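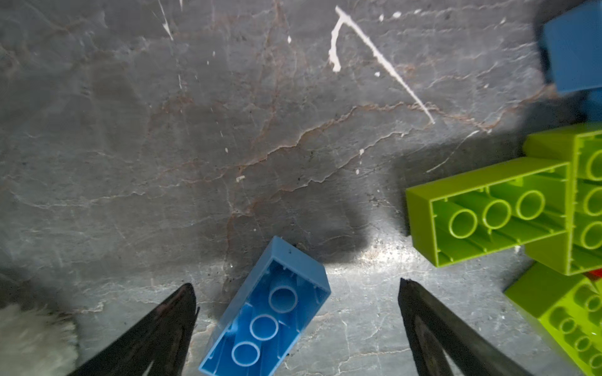 Josée Cloutier

Thread: Teaching the arm to pick bricks by hand, first real session!

Posted 22nd May

Okay, I finally got the arm going and I'm so happy with it that I have to share. Wrist camera view is at the top of the post. The task is brick pickup: get the fingers around the blue one, lift, drop it in the tub, go home. I'm driving with a leader arm (the small one you hold and move, and the big one copies you) and recording every run with a homemade logger I call Mukus. Don't ask about the name, my nephew picked it.

Goal is 300 good demos before I train anything. I've been starting every run with the blue brick upside down between the open fingers, pile of green ones off to the right. My thinking is that the policy should learn the easy grab first and I can make it messier later.

Two things I'd love opinions on:

Do you keep demos where you fumbled and recovered, or throw them out?

And does the surface matter? I'm working on dark gray stone with rusty and white veins all through it and a white paint streak across it. I love how it looks but I'm starting to wonder.

----

Clutedis wrote:

Congrats! Leader arms are so much nicer than a gamepad, I'm never going back.

Keep the fumbles. Keep all of them! My first set was nothing but perfect grabs and the arm had no clue what to do when it came in a little off. It would close on air and then carry the air very carefully over to the bin. I added a batch of recoveries and it started trying again, which felt like magic the first time I saw it.

----

bekside wrote:

I'd push back on that. Keep recoveries, sure, but a fumble and a recovery are different things. If you knocked the brick over because your hand slipped, the policy learns the knock too. What I do is start recording from the bad position (fingers off to one side, brick crooked) and then drive a clean fix from there. You get the correction without teaching the mistake.

On the surface: I'd put down a plain mat. All those veins are detail the network has to learn to ignore, and the paint streak is worse. It's a big bright landmark that never moves. If your brick always starts in the same place relative to that streak, congratulations, you've trained a streak finder.

----

Clutedis wrote:

Disagree on the mat! A boring background gets you a policy that only works on a boring background. Leave the stone, move the bricks. And the arm base too, if it's on a clamp.

----

bekside wrote:

With 300 demos? You don't have the budget for that kind of variety. I have 1641 on my sorting task and it still gets weird when I change the lamp.

----

Josée Cloutier wrote:

Ha, okay, I did not expect the rock to be the controversial part. The lamp comment worries me more, because look at the shadow across the middle of the stone in my shot, and then how bright it gets right at the bottom. The green bricks throw shadows too.

Clutedis, when you say move the bricks, how far? I've only been nudging the blue one a little.

----

Clutedis wrote:

Farther than feels sensible. Turn it, flip it so the studs are up, push it right up against the green ones. Yours is sitting in a nice wide gap with the hollow side up, so that's one kind of grasp. Studs up is another, and so is one lying on its side like that big lime green brick of yours. I'd swap the target around inside one session so you don't get into a rhythm. I got into a rhythm and you could practically hear it in the data.

----

tallpaul_cnc wrote:

Lurker here, mostly because my kid has the same kind of big bricks. Question from someone who has only ever used the move-the-arm-by-hand method: why the leader arm? I just turn the motor torque down, grab the gripper and drag it through the motion. No second arm to buy.

----

bekside wrote:

Dragging is great for plain waypoints. The trouble starts when you train on camera images, since your hand ends up in a lot of them. Then you run it without the hand and everything looks different to the policy. You can replay the motion and record the video on the second pass, but now the brick has to be in exactly the same spot again.

----

tallpaul_cnc wrote:

Makes sense. I don't use a camera at all, so my hand never mattered. Might have to try it!

----

Josée Cloutier wrote:

Plan for the weekend: stone stays for half the demos, mat for the other half, and I'll train one policy on each and post both. Recoveries get recorded bekside's way, from bad starting positions. And I'm going to start the blue brick in among the green pile for some of them, which my wrists are already dreading.

I'll put the Mukus code up in June once I clean out the embarrassing parts.

----

bekside wrote:

Test both policies on both surfaces, please. I want to see the stone one on the mat.

----

Clutedis wrote:

Same, and I'm rooting for the rock!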